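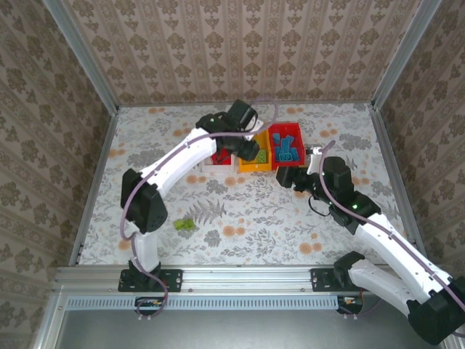

*Blocks and bins on the fern mat, one green block still out*

**Sorting building blocks: by color, or just get them in a bin?**

Posted by Stefaniia Kuzmenko, Plerville

I have three small bins that sit side by side at the back of a play mat. One is red with a white rim, one is yellow-orange and one is bright red. The blocks are blue, light blue and green. Right now the blues are in the bright red bin and there is a green one in the yellow-orange bin.

My son is 4 and he will put the blues away without being asked. The greens are the trouble. He leaves them on the mat and walks off, and I step on them in the evening. The mat has gray ferns and peach dots printed all over it, so a small block is easy to miss in bad light.

Should I keep going with colors, or is he too young for it? I don't want to buy more bins. I also don't want to spend every night re-sorting. The blocks are used most days, and the full set comes out in December when his cousins stay with us.

---

**trerneck_mom**

He isn't too young, but your bins are working against you. You are asking him to put blue blocks in a red bin and green blocks in a yellow one. An adult remembers that. A small kid has to learn it as a rule, and he has learned half of it.

Two things you can try without spending money:

- Tape one block to the front of each bin, or draw a square in the right color on a piece of masking tape. Put it on the side he sees when he is sitting down.
- Put blue and light blue together, as you have now. Splitting shades is where mine gave up.

Then move the green bin to the front of the mat during play. A kid drops things in whatever is closest. Push it back against the wall when he's done. We did this with my daughter and it took her a couple of weeks - she still threw the odd one in the wrong bin and I left it there.

I would keep the third bin for whatever isn't a block. There is always something.

---

**Shevchuk**

Just use one big bin. They get dumped out again the next morning anyway.

---

**rukico_13**

I half agree with Shevchuk. If he builds with all the colors mixed, sorting them only makes more work when he starts. Watch what he does first. If he digs for one color, sort. If he grabs by the handful, don't.

On stepping on them, the mat is the problem. Ours had a busy print too and I never got all the blocks off it by looking. Now I lift two corners and let everything slide to the middle, then scoop. If yours is too big or stiff to lift, run the edge of a piece of cardboard across it from front to back. It's quick, and you do it once, after he is in bed.

For December I'd put half the set in a closet. Cousins don't need all of it.

---

**Stefaniia Kuzmenko**

Thanks. I put tape squares on the bins this afternoon and will leave the green one up front for now. He does dig for blue, so I'll keep sorting and see how it goes.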